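Smaranda Vasiliu
May 8, 2023

1/ A thread about a sink! I've been going on about the kitchen at Kemden to anyone who'll stand still, so now it's your turn. Mugs, taps, worktops, the lot.

2/ First thing is the light. There's a big dark glass panel and it works like a mirror, so you get the windows twice – once from the windows and once from the glass. With the white wall beside it the whole corner goes properly bright. I love it so much.

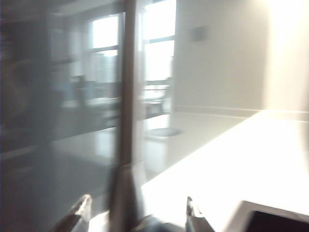
Cherry Mae Manalo wants to know whether dark glass is a nightmare for splashes, as she's been putting off choosing between that and tiles since February.

3/ Cherry Mae, it does show spots, yes. A damp cloth and then a dry tea towel sorts it, two minutes tops. I had white tiles in my old flat and would take wiping glass over scrubbing grout any day of the week!

4/ Second thing, the mugs. Plain off-white, good thick handle with enough room to get your fingers through. I used to be all about patterned mugs (there's a shelf at home I'm not showing you) but I've come right round to the plain ones. They look lovely next to all that blue-grey glass and chrome, and tea looks like the right colour in them, so you can tell when to take the bag out.
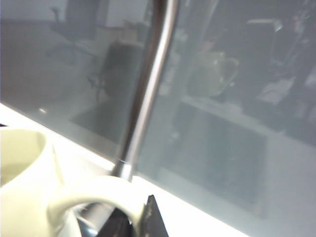
I'm also a big believer in washing a mug by hand the minute you've finished with it. Warm water, a drop of washing-up liquid, sponge round the inside, then the rim, then the handle, where everyone forgets. For tea stains it's a spoonful of bicarb on a wet sponge and a bit of patience.

5/ Which brings me to the sink itself. BLACK. Set under a white quartz worktop with tiny grey flecks in it, and light grey cupboard doors below. I was sure a black sink would look gloomy and I was completely wrong, it's so smart. The one thing to watch is limescale if your water's hard like ours. Dry it at the end of the day and you're fine.

6/ And the tap! Tall and slim, stainless steel, with a dark grey lever on the side so you can nudge it with your wrist when your hands are soapy. Plenty of height for filling a big pan as well. If you only change one thing in your kitchen this year, get a tall tap.

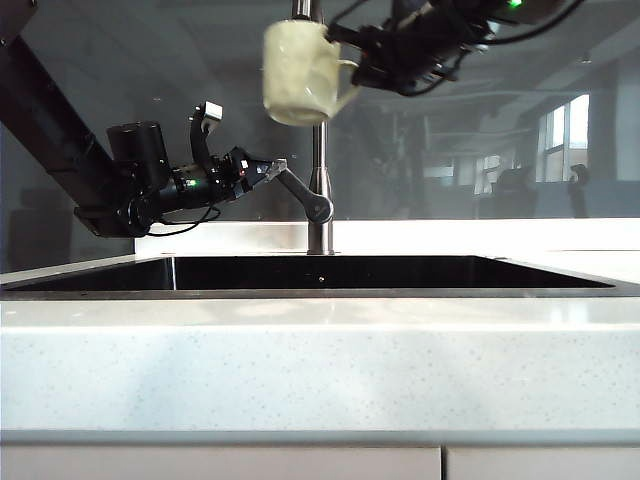

7/ Things I'd still like: a proper draining mat, a hook for the tea towel, and a little dish for the sponge so it stops living on the worktop. Grigore says a saucer will do. Grigore is probably right.

8/ Show me your sinks, please. Black ones especially, and if you've had yours ten years or more I want to know how the finish has held up – and what you clean it with!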